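# Sorting at the Table

A big pile of odds and ends is hard to use. Sorting means putting things into groups, and each group gets a place of its own. You can sort by color, by size, by shape or by what a thing is for.

Start with one table and a few containers. Bowls, cups and trays all work. The Diltodia sorting game comes with 40 cards, but you can play without them.
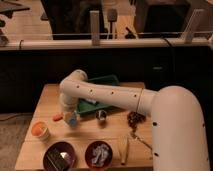
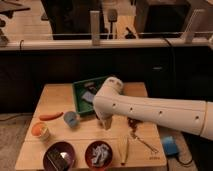
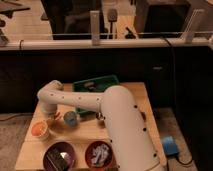
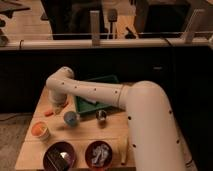

A container helps because it keeps a group together. Small things roll, and a raised edge stops them. Big flat things need more room than little ones. On this table there is a green tray at the back and two dark bowls along the front edge, with a cup of something orange off to the left. If you were sorting by color, the orange thing lying outside the cup could go with the orange in the cup. If you were sorting by shape, it might belong somewhere else — both ways are right.

Try it at home with up to 50 small things. Choose a rule first and say it out loud. Then mix everything up and sort again with a new rule. Some things will fit in two groups, so pick one.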